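Student Builds > Grippers and handhelds
Topic: Our club's tabletop pick-up project (lots of questions!)

gunen_halina
Hi all, Halina Nowakowski here from the Gunen robotics club. We're teaching a two-finger gripper to pick things up off a table for our November open night and I'm having a ball. Year 10s did the demos, 47 in one afternoon!! The trouble is the pads. The seams along the top are getting pretty ragged and I can't decide whether to re-glue or start fresh. 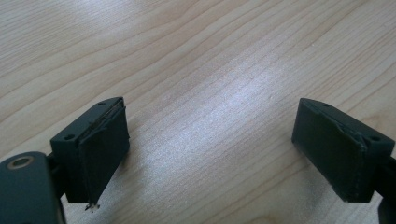 We've got 2 weeks of build time left and a tiny budget, so I'd love to hear what other clubs stick theirs down with. Contact cement? Double-sided tape?

lumbantobing
Start fresh, every time. Old glue under new glue never sits flat. Also love that you've got the kids doing the demos themselves.

stostuvham_sam
Disagree with the above. If the middle of the pad still grips, trim the fluffy bits and keep going. Swapping pads halfway means your early demos and your late ones don't match, and that drove our team bonkers last year.

gunen_halina
Ooh, I hadn't thought of the matching thing. Next on our list is bathroom stuff, bottles mostly, and the kids are already arguing over whether to grab by the neck or the body. 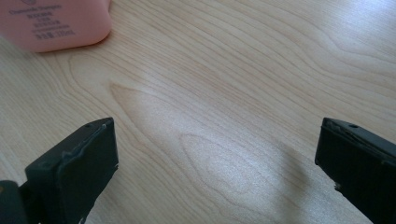

I'm on team body. My co-coach is on team neck and reckons I'll regret it once we try a full one.

iltidus
Team neck! Our club saved 1692 tries last season and the body grabs slid way more on smooth plastic. I'd cut down the glare on your table too, a grey cloth is cheap as chips.

stostuvham_sam
A cloth bunches up, though. Matte spray on a board is better.

gunen_halina
Trying both at 6 tonight, I'll post the results!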